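Section 3: Booking a Study Room and Setting Up Your Hold Shelf

I'm Yakubu Isah, and I look after the Drarkska booking system at Skoswood Library. I wrote this section after one too many people came to the desk with their phone held out and a look of pure despair. So let's go slowly. You'll need your library card, your PIN and an email address you really do check (not the one from high school!).

If you haven't activated your card yet, go back to Section 2 first. Drarkska will let you type in an inactive card number quite happily and then throw you out at the very last screen, and I'd like to spare you that.

3.1 Signing in

1. Open Drarkska from the library home page, or use one of the terminals by the front stairs.

2. Type your card number with no spaces. The printed number on the card has spaces in it, I know. Leave them out anyway.

3. Enter your PIN. If you joined before the system change in August, your old PIN won't work and you'll have to tap "New PIN" and wait for the email.

4. Pick your home branch: Skoswood or Grosham. This sets where your holds get sent, and you can change it later under "My Details."

Note: Five wrong PINs in a row will lock you out for 15 minutes. Please don't keep trying in that time — every new attempt starts the clock over. Go get a drink of water and come back.

3.2 Booking a study room

1. Tap "Rooms" and choose a day from the calendar. Gray days are full or closed.

2. Choose a room. The Okeke Room is the big one with the whiteboard, and everybody wants it, so if you're studying alone please have a look at the small rooms first. They're quieter and the chairs are better (my opinion, but I've sat in all of them).

3. Drag the blue bar across the hours you want. The longest you can book in one go is 3 hours.

4. Put in a contact name. If you're booking for a group, use the name of whoever is going to turn up first, so the desk knows who to hand the key to.

5. Tap "Confirm" and wait for the green check mark. Don't close the page while the little wheel is turning! I've lost bookings of my own that way.

Caution: If you're more than 15 minutes late, the room goes back into the pool and someone else can grab it. Call the desk at extension 2303 if you're stuck in traffic and we'll hold it for you.

To cancel, open "My Bookings," tap the room and choose "Release." I'd love it if you did this even at the last minute. There's usually somebody sitting on the stairs with a laptop who'd be thrilled.

3.3 Setting up your hold shelf

Your hold shelf is the list of books you've asked us to set aside. It's a separate thing from your wish list, and mixing the two up is the most common mistake I see.

1. Search for a title and open its page.

2. Tap "Hold," then check that the pickup branch is right. A book sent to Grosham by mistake has to ride back in the van, and the van takes its time.

3. Choose how you'd like to hear from us: email, text or both. I use text, because my inbox is a swamp.

4. If you're going away, tap "Pause" and set a return date. You'll keep your place in line, and the book will go to the next person in the meantime.

Note: You can have up to 15 holds at once. Paused ones count toward that, so clear out anything you've gone off.
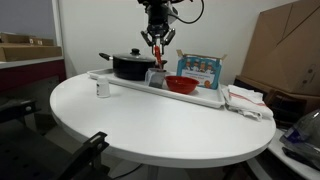
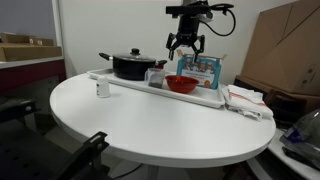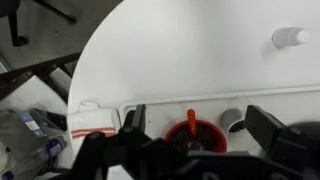
3.4 Picking up and renewing

1. Look for the first three letters of your last name on the pickup shelves. Your slip will be sticking out of the top of the book.

2. Check the book out at a terminal or bring it over to us. We like the company.

3. To renew, open "My Loans" and tap the circular arrow. If the arrow is gray, someone is waiting for that book and it needs to come back on its due date.

4. Still stuck? Call 2303 and ask for me, or leave a note at the desk with your card number on it and I'll call you back.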